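Home Notes Archive About Contact

This site uses cookies to remember your reading preferences. By continuing to browse you accept this. OK

Cabinet retrieval at Osora: where the hours went

31 July 2018

I left the second-shift schedule out of my last post on the Lellton project, and two readers asked for it. The schedule makes no sense without the retrieval process, so I will start with the process.

Osora keeps its retained samples at the Toledo site. A retained sample is a small container of product held back from each batch in case a customer comes back with a complaint. The storage room has 1872 positions, spread over closed cabinets with hinged doors. When a complaint arrives, someone in the quality lab looks up the batch, walks to the room, opens the cabinet, takes the container, signs it out, and walks back. The container is tested, signed in, and returned to the same position. Disposal works the same way at the end of the retention period, except that nothing is signed back in.

Before Lellton, retrieval belonged to whichever technician was on the bench. It did not appear on anybody's job description. It was recorded as "sample handling" on the time sheet, together with labeling, aliquoting and washing up, so for years the hours could not be separated out. When we did separate them, using door badge records against the time sheets, retrieval and return turned out to be the largest single item on second shift and nearly the smallest on first. The reason was boring. Complaint requests were entered during the day by the commercial side and released in one block at the end of it. Second shift opened its queue and found all of them.

I mention this because the first proposal for the arm was written as though the load were even. It called for a fixed number of picks per hour across both shifts. The cell would have been idle all morning and behind by seven in the evening. Rania Boutros, who ran second shift in the lab and still does, sent the proposal back with the badge records attached and a one-line comment asking which shift it was for. That cost us a month and was worth it.

What was changed in the process

The arm was the last thing to be designed. The order of work was:

1. Requests are now released every hour instead of once a day. This needed a setting in the Vurkden system and a long argument with the commercial office.
2. Positions were renumbered so that the cabinet, shelf and place can be read from the code. The old codes were assigned in order of purchase.
3. Containers were reduced from a large assortment to four body shapes. Existing stock was left as it was and will age out.
4. Returns go to a staging tray and are put away in one run.

Items 1 and 2 alone took a large share of the walking off second shift. I have been asked whether this means the arm was unnecessary. For the volume we had then, possibly. The volume has gone up, and the retention period for one product group was extended last October, so the room is fuller than it was when the badge records were pulled.

Doors

Most of the engineering time went on the cabinets. A person opens a hinged door without thinking about where the door ends up. For a robot the open door is an obstacle that was not there a moment ago, and it takes up a good part of the space the elbow would like to use. The wrist has to get to the back of a shelf while the rest of the arm stays clear of the door on one side and the shelf edges on the other. A pose that reaches the top shelf comfortably can leave the elbow somewhere unhelpful when the next request is two shelves down.

We considered taking the doors off. It would have been cheaper. The doors are part of the light and dust protection in the storage procedure, and removing them would have meant requalifying the room, so they stayed. We also considered powered doors and got as far as a quotation.

Rawan Moussa does the motion work. She builds each cabinet in simulation and runs the reaches there before anything is tried on the floor. The rooms in her models do not look like ours. She uses whatever walls and floor come to hand, swaps them freely, and puts plain colored shapes on the shelves in place of containers. The technicians who came to the first review spent some minutes on the decor before anyone looked at the arm. She now tells people at the start that the cabinet dimensions are the part to check.

The checking turned out to be useful work for the lab. The technicians knew things about the cabinets that were not in the drawings. Two of the doors sag. One shelf was moved down a notch years ago to fit a tall container and never moved back. Containers drift toward the front edge because people put them where they can be seen, and a container at the front edge is harder for the gripper to approach than one in the middle of the shelf. The procedure now says to place them against the rear stop. It took several weeks for that to become habit, and I would not say it is complete.

A test block is 500 reaches per cabinet layout. A layout passes when the block finishes with no contact between any link and the door, the shelves or the side walls. Grasp failures are counted separately and are allowed, up to a limit, on the grounds that a failed grasp is retried and a bent door is not. The first layout needed three blocks. The later ones mostly passed in one, apart from the cabinet with the moved shelf.

What changed for the people

No positions were removed. I state it early because it is the first question at every site that visits. The headcount on second shift is the same as it was. The content of the shift is different, and the opinions on that are divided.

Retrieval was dull, but it was also a walk. Several technicians said in the review that it was the only part of the evening spent away from the bench, and that they used it to clear their heads between titrations. The freed hours were filled with bench work, so the shift is now more concentrated than it was. Error rates did not move in either direction. Complaints about sore necks did. Rania put a second break into the evening schedule to compensate, which was not in anybody's savings calculation. It should have been.

There is also new work. Somebody has to deal with the exceptions: a label the reader cannot read, a container from the old assortment, a position that the system says is full and the gripper finds empty. These go to a named person on each shift. At first they went to whoever was nearest, which meant they went to the same two people, neither of whom had been trained for it or paid the allowance. The role was written down in the second month. It has a grade attached.

The storage room used to be open to all lab staff. Access during operation is now through an interlocked gate, and entering stops the cell. People resented this more than I expected. A technician who wants one sample in a hurry can see the cabinet through the guard and has to wait for the queue. We added a priority flag to the request form. In the first week nearly every request carried it. It now requires a complaint number.

The schedule

Second shift starts with the put-away run from the staging tray. Requests released since the last run are picked after that, and from then on the cell takes requests hourly. Disposal picks are held until after nine, when the bench has what it needs. The exception holder checks the list at the start, before the break and at the end. The remaining technicians have no scheduled contact with the room at all.

First shift runs the same sequence with a shorter queue. There is spare capacity in the late morning, and it is used for relocation: moving older containers together so that disposal does not need so many door openings. Door openings are the slow step. A cycle with the door already open takes a fraction of the time, so the queue is sorted by cabinet within each hour.

The next stage is the second row, which adds 700 positions in cabinets of a different make. The handles are placed differently and the shelf spacing is closer, so none of the existing reaches can be carried over. Rawan has started on the upper shelves, where there is least room to turn the wrist. 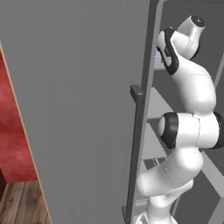 Lower shelves will follow once the upper ones have their blocks done. Rania has asked for two of her technicians to sit in on the layout reviews from the first one this time, on paid hours, and that has been approved.

Filed under: Lab automation, Shift planning, Toledo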